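**Unmont handling rules group – notes from the October call, 2 p.m.**

I had the pen again, so you get my version. Shout if I've got you wrong and I'll fix it before it goes up on Plonarine.

Old business took no time at all. The naming rules for run logs are approved as they stood, and I'll stop bringing them up, I promise!

**1. Door panels and handles**

We picked up at rule 12, the one about working close to a door or tall panel. The draft said "keep a safe distance," and we all agreed that's useless to someone writing a checker. I'd like a number there, but we couldn't settle on one, so for now it says the planner has to treat the handle as its own obstacle, separate from the panel it sits on. Both arms, always, even when only one has a job to do.
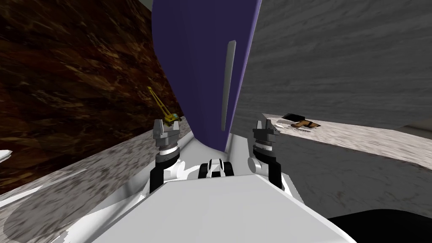 *Simulated kitchen, both grippers in front of the purple panel with the long handle.*

I also asked for a line on small stuff left on counters. Agreed: anything on a work surface gets logged before the run starts, whether or not the task needs it. Selvanayagam already does it that way and their logs are a lot nicer to read than ours (sorry, us).

**2. Holding long parts**

This ate most of the hour. The rule as written only checks the spot where the fingers meet the part, and with anything long the far end can be way outside the wrist view. I wanted a second check from another camera before any big wrist turn, and I went on about it for a while – thanks for your patience.
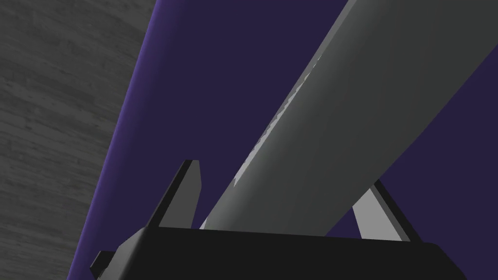
One member from Estitz objected that a second view slows every run down, and asked if the known length of the part could be used for the check, with the camera only brought in when the length is missing from the file. That got a lot of nods. I'm happy with it too, as long as "known" means measured or taken from the model and never guessed by the planner. I'll redraft it that way.

We then looked at the log figures. Of 2,889 simulated runs in the shared set, 1,770 have a part length on file. So the camera check would still kick in plenty, and whoever owns the rest might want to start filling in blanks.

**3. Cluttered rooms**

Do we score a run differently when the room is full of things? I said no, score it the same and tag it. A sponge or a phone on the counter is normal life, and a rule that only holds in bare rooms isn't much of a rule.

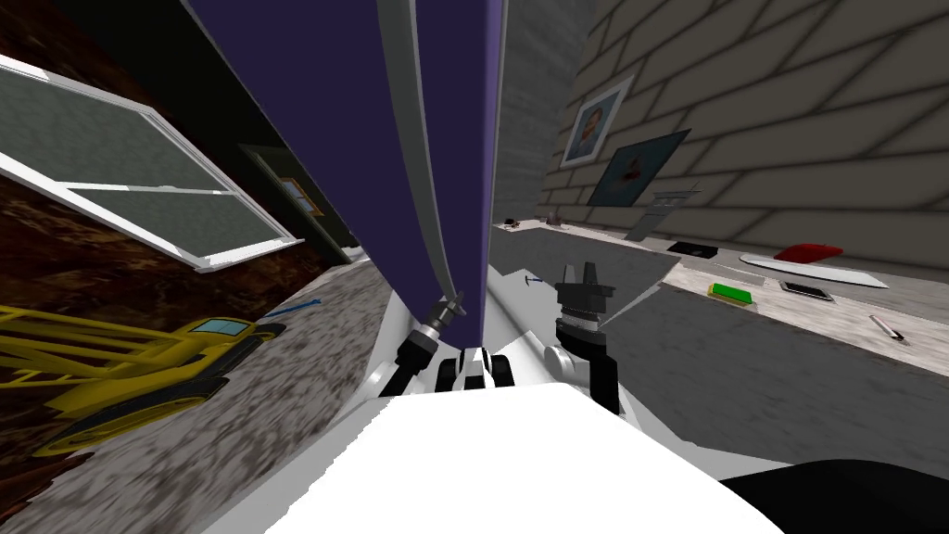
The Selvanayagam side wanted it noted that tags are only worth having if we all use the same ones, and that "cluttered" alone tells a reviewer nothing. Fair point! We'll go with separate tags for floor, counter and wall, and they've offered to write the first list.

**4. Stop and release**

Rule 14 says the gripper holds on to the part when a stop is called. Some of us like that, some want it set down first if there's a clear surface in reach. My worry is a board held at a steep angle, where "set it down" is a whole new motion plan and the stop isn't much of a stop anymore. 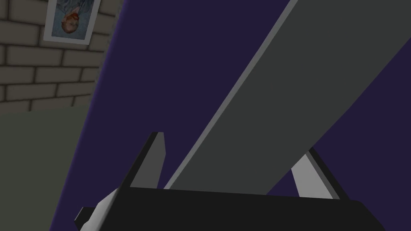

So I proposed we keep hold-on-stop as the default and make setting down a separate command that a person has to give. Passed, with one vote against and a request to look at it again once we've got some runs with heavier parts.

**To do**

- Me: redraft the long parts rule, clean up rule 12
- Selvanayagam: first tag list
- Estitz: wording for the length check, plus what counts as missing
- Everyone: read rule 14 again and put comments on Plonarine, please, so they don't all land in my inbox

Next call is in November at the same time. We ran out of road on the speed limits, so those go first.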